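Moltine Booking Desk
Set-Up Guide, Section 3: Holds, Options and Release Dates

Before you start

Complete Section 2 (Roster Import) before you work through this section. Every performer, presenter or creator you plan to book must have a roster record with a status of Active. Records with a status of Draft do not appear in the hold form.

You need Desk Manager rights to change hold rules. Booker rights are enough to place, extend or release a hold. To check your rights, open the menu under your initials and choose My Access.

Terms used in this section

Hold: a block of time on a talent calendar that is reserved for a brand, agency or event but not yet contracted.
Option: the rank of a hold. The first option has priority over the second, and the second over the third.
Release date: the date on which an unconfirmed hold lapses.
Challenge: a request from a lower option that asks the first option to confirm or release.
Run: two or more holds for the same client with no free time between them.

3.1 Turn on hold rules

1. Open Settings, then Calendar, then Hold Rules.
2. Set Use Hold Rules to On. The remaining fields become active.
3. In Maximum Options, enter the number of clients that may hold the same time. The default is 3.
4. In Default Release, enter the number of days a hold stays in place without action. The default is 21.
5. In Challenge Window, enter the number of business days the first option has to answer a challenge. The default is 2.
6. Select Save. Moltine checks existing holds against the new rules and shows a list of conflicts, if there are any.
7. Resolve each conflict or select Keep As Is.

Note: Default Release applies to new holds only. Holds placed before the change keep their original release date.

Caution: Lowering Maximum Options does not delete holds that are already over the limit. They stay on the calendar with a red marker until a booker releases them. Clients are not notified of the marker.

3.2 Place a hold

1. Open the roster and select a name.
2. Select the Calendar tab.
3. Drag across the days you want, or select Add Hold and type the start and end.
4. In Client, choose a brand, agency or event. If the client is new, select Add Client and complete the short form. The full client record can be filled in later.
5. In Type, choose Appearance, Content, Panel, Fitting or Travel.
6. Check the Option field. Moltine fills it with the next free rank. A Desk Manager can change the rank; a Booker cannot.
7. Enter the fee range if you have one. Leave it blank if you do not. Do not enter zero, as zero is read as an unpaid booking and sends the hold to the approval queue.
8. Select Place Hold.

Travel days must be entered as their own hold. If they are typed into the notes of an Appearance hold, they are not blocked on the calendar and another booker can offer them.

3.3 Runs and separate holds
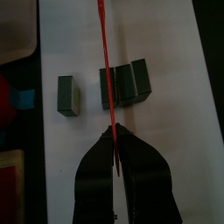
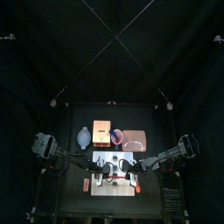

Moltine joins holds into a run when they belong to the same client and sit on touching days. A run has one release date, one option rank and one challenge record, and it is confirmed or released as a unit. Any gap of a full day breaks the run, even when the client, the type and the fee are the same. The dark green blocks follow the same logic: the three standing side by side would be treated as a run, and the one on its own to the left would be a separate hold with its own release date. If a client wants all four days released together, the gap must be closed or the holds must be linked by hand.

To link holds by hand:

1. On the Calendar tab, select the first hold.
2. Press and hold Shift, then select each further hold.
3. Select Link from the bar at the foot of the calendar.
4. Choose which release date the linked holds will use. The earliest date is selected by default.
5. Select Apply.

To break a link or split a run, select the hold you want to remove and choose Detach. The detached hold keeps the rank it had inside the run.

Note: Holds with different option ranks cannot be linked. Moltine shows the message "Ranks do not match." Ask a Desk Manager to level the ranks first.

Note: Linking does not block the days between the holds. Other clients may place a first option in the gap.

3.4 Challenges

A challenge can be raised by any client on a second or lower option. The request must be backed by a firm offer, which is recorded in the Offer panel.

1. Open the lower option and select Raise Challenge.
2. Attach the written offer. Accepted formats are PDF and plain text.
3. Check the reply deadline. It is worked out from Challenge Window and skips the days marked as closed in your office calendar.
4. Select Send. The first option receives an email and, if Caltum is connected, a message in their Caltum inbox.

When the deadline passes with no reply, the first option is moved to Lapsed and each lower option moves up one rank. If the deadline would fall on a Saturday, it moves to the next business day.

Caution: A challenge cannot be withdrawn once the first option has opened the message. Confirm the offer with the client before you select Send.

3.5 Release reminders

Reminders are sent to the booker named on the hold. They are not sent to the client unless Copy Client is on.

1. Open Settings, then Calendar, then Reminders.
2. Choose when the reminder goes out. More than one reminder can be set.
3. Edit the reminder text if needed. The fields in square brackets are filled in by Moltine and must be left as they are.
4. Select Send Test to receive a copy at your own address.
5. Select Save.

3.6 Connect a Mägi calendar

Talent who keep their own diary in Mägi can share it with the desk. Entries arrive as Busy, with no title and no location.

1. In the roster record, open Connections and select Mägi.
2. Enter the email address the talent uses to sign in.
3. Select Request Access. The talent approves the request from their side.
4. When the status reads Linked, select Sync Now.

The first sync brings in up to 100 entries. Later entries follow at the next scheduled sync. Busy entries never count toward Maximum Options, and they cannot be challenged.

If the status stays at Pending, check the address for typing errors and send the request again. If it reads Refused, remove the connection before making a new one. For sync errors with a code, see the Plerkport support pages and have the roster record number ready.

Continue with Section 4, Offers and Deal Memos.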